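Reading the Victorian Crime Book: handout 7

Week 7, Stadgate evening course. Read before class pls, we start straight in on the Gralham chapter and I won't recap.

Topic this week: how true crime writers use inquest papers. What they keep, what they drop, who gets to talk.

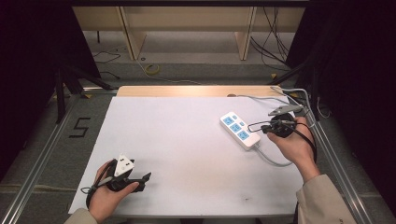

Reading time: 9 minutes

Inquest vs trial. Keep these apart. Inquest = how did this person die. Trial = did this person do it. A lot of you mixed them up in the March essays. Coroner sits with a jury but there's no defendant in the room.

The source problem. Full depositions often lost. What's left is the newspaper version, typed up fast, cut to fit the column. Two papers, same witness, different words. So when a book puts speech in quote marks, check the notes at the back. Which paper? Or is it stitched from both?

Gralham chapter, pp. 201 on. Look at the landlady. She gets one line in the first newspaper report and a whole page in the book. Where does the rest come from? Some of it is census (fine). Some is rent books (fine, nice work even). The bit about her being frightened has no note at all. Mark it.

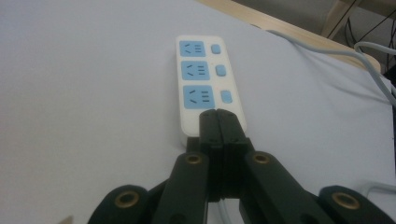

Can we trust a quote that shows up in only one newspaper?
Use it, but say in your text that it comes from one paper and name the paper.

Victim first or killer first? Older books open with the body or the detective. Newer ones open with a childhood, a street, a job. Changes what counts as evidence: parish registers, school logs, workhouse admisions. Slower to read, some of you will hate it. Bring a view either way.

Watch for hedge words. "Must have", "would have", "no doubt". Circle every one in the Gralham chapter. Then ask if the sentence survives without it. Usualy it gets shorter.

Also the Flonon pamphlet (photocopy, at the desk). Sold on the street before the inquest closed. Compare its woodcut caption with what the doctor said.
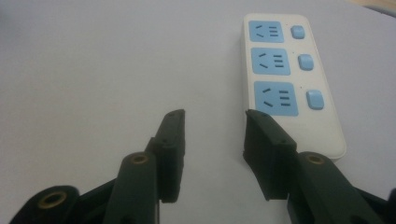 How long should the source exercise be?
One page, 862 words at the very most, footnotes not counted.

For next time: Ikeda reader, section 9, plus your circled copy. Late work to the Stadgate office, not my pigeonhole.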